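Sulano Work Table, Light Wood Top

Item no. 2665
Made by Umov
Sold and shipped by Lika

In stock at the warehouse. Page updated Wednesday, February 23, 2022.

Overview

The Sulano is a plain work table for the kitchen, the craft room, the office or the spare room that has to do the job of all of them. It has a flat top in a pale, fine-grained finish, a round dark cable grommet set toward the back, and slightly rounded corners at the far edge. It has no drawers and no shelf. The top is clear from side to side, so you can slide things across it, wipe it in one pass and push a chair in from whichever end suits you.

Most people buy it for small appliances and the jobs that go with them: measuring, filling, mixing, sorting, packing jars. It also works as a desk. The table stands on its own and doesn't need to be fixed to a wall.

The top

The surface is light blond to creamy beige with faint pinkish and tan streaks. The grain is visible and it varies. Some tops have long, slightly wavy lines over most of the surface. Others have a large arched figure in one area, with nested loops like the lines on a contour map. Every table we send out will look a little different from the next, and we can't pick a top by pattern. If you are ordering two tables to stand side by side, expect the grain to stop at the join.

The finish is low sheen. In strong overhead light it looks paler, close to cream, and in a dim room it looks warmer. Order a color sample if you are matching it to cabinets or flooring. Samples are cut from offcuts, so they show the color and finish but usually not the larger grain figures.

Cable grommet

There is one grommet, near the back of the table and slightly right of center as you sit at it. It takes a standard appliance plug. Feed the plug down first and leave enough slack above the table to pull the appliance forward when you are using it. If your outlet is on the left, run the cord along the underside with the adhesive clips in the hardware bag.

We don't drill extra holes to order. You can add one at home with a hole saw, working from the top down with a piece of scrap clamped underneath. A second hole isn't covered by the warranty, but it doesn't cancel the cover on the rest of the table.

Specifications

Item number: 2665
Top finish: light wood, low sheen
Rear corners: slightly rounded
Grommet: one, round, dark
Maximum load, spread evenly: 200 lb
Shipping weight: 64 lb
Cartons: one
Assembly: required, hex key included
Warranty: 5 years, home use
Suitable for: indoor use only

The load figure is for weight spread over the whole top. Put heavy machines near a leg and keep them away from the middle of the front edge. Don't stand or sit on the table.

What is in the carton

Top, with grommet fitted
Leg set
Hardware bag with bolts, washers, hex key and cord clips
Spare grommet cover
Felt pads for hard floors
Instruction sheet

Assembly

Two people will find it easier, mainly for turning the table over at the end. Lay the flattened carton or a blanket on the floor and put the top face down on it. Start all the bolts by hand before you tighten any of them. When every bolt is in, tighten each one a little at a time, going from corner to corner. Turn the table over by lifting it from both ends. Don't tip it onto one pair of legs.

Check the bolts again after a couple of weeks of use. On carpet, leave the felt pads off, as they tend to catch and peel when the table is moved.

Using it with appliances

Appliances with smooth plastic bases can slide on this finish if you pull them by the handle. Lift them instead. If a machine has small rubber feet, wipe the feet before you set it down, because grit under them will mark the surface over time. Anything that gets hot underneath should stand on a trivet or board.

Powders such as flour, sugar and salt brush off dry. Use a soft brush or dry cloth first and a damp one second. Wiping flour with a wet cloth makes a paste that sits in the grain and takes longer to clean off. Check around the rim of the grommet, too. The cover lifts out for cleaning.

Care

Wipe with a damp cloth and a drop of dish soap, then dry. Mop up coffee, wine, oil and beet juice as soon as you can. Don't use scouring pads, bleach, furniture polish with silicone, or steam. Adhesive tape left on the top for more than a day or two can leave a mark when it comes off. Old tape residue can usually be rubbed away with a little cooking oil on a cloth, followed by soap and water.

Keep the table out of direct afternoon sun if you can. All pale finishes darken a little. If something stays in the same place for months, the surface under it may be lighter when you move it. The difference usually evens out.

Delivery and returns

The Sulano ships in one flat carton. The driver brings it to the front door. Carrying it upstairs can be added at checkout where the service is offered. Please look the carton over before you sign, and write down any crushed corners on the delivery slip.

Unassembled tables can be returned in the original carton. Once the legs have been bolted on we can only take the table back if there is a fault. Grain pattern is not a fault. A chipped edge or a bolt hole that doesn't line up is, and we will send a new part free of charge.

The matching bench is out of stock until April. The Þórarinsdóttir stool is in the warehouse now and tucks under the Sulano on either long side. It has a similar pale finish, though the two come from different workshops and the color match is close, not exact.

Spare parts

Grommet cover, dark
Hardware bag, complete
Leg set
Felt pads
Cord clips

Give item number 2665 when you order parts. The tops are not sold separately.

Photos 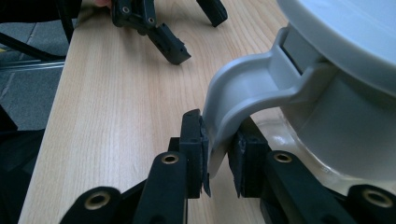
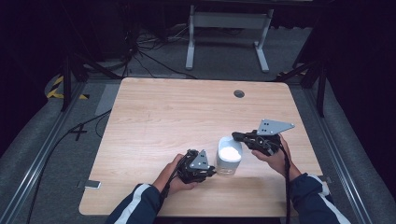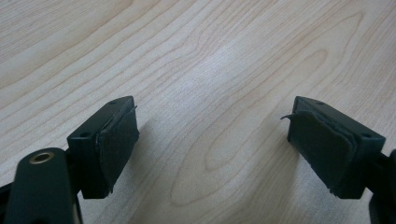

Sulano Work Table, light wood top. The grommet can be seen in the second photo and the arched grain figure in the third.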